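Druvness has bent and welded sheet steel for other firms for 11 years. Elli Heinonen runs the press brake and does most of the quoting.

"People send a drawing with sharp inside corners," she says. "Steel won't do that — you need a radius." 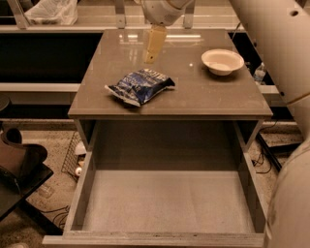
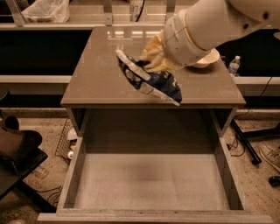
Her last big order was 140 brackets in stainless. She had two prototypes bent first, then changed the flat pattern. Bends near an edge pull the hole out of shape, she says, and even a plain cabinet with a flat top takes planning. "I'd sooner lose a morning on samples than scrap the batch."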